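Wuvine Updates Good Practice Guide for Hand-Held Gripper Work

March 2021

Wuvine has published a revised guide to good practice for people who record household tasks with hand-held grippers. The 34-page document covers clothing, cables, workspace layout and the handling of recordings made near windows.

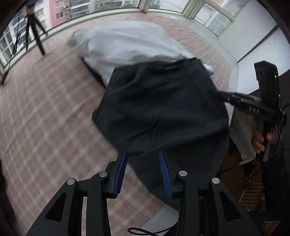
A black garment between the blue pads of a hand-held gripper.

The guide asks operators to route cables away from the work surface, check finger pads before each session and stop when a fabric snags. Recordings that show neighboring buildings must be reviewed before they are shared outside the project.

Wuvine drew on 187 comments sent in by operators at its Cunstead and Bittencourt sites. Most dealt with soft items such as shirts and pants.
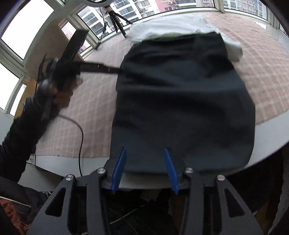 Sites have until October to adopt the new rules. Those that use the Stusadik logging software will get an updated checklist, with separate entries for left and right devices. The earlier version of the guide remains valid for sessions already on record.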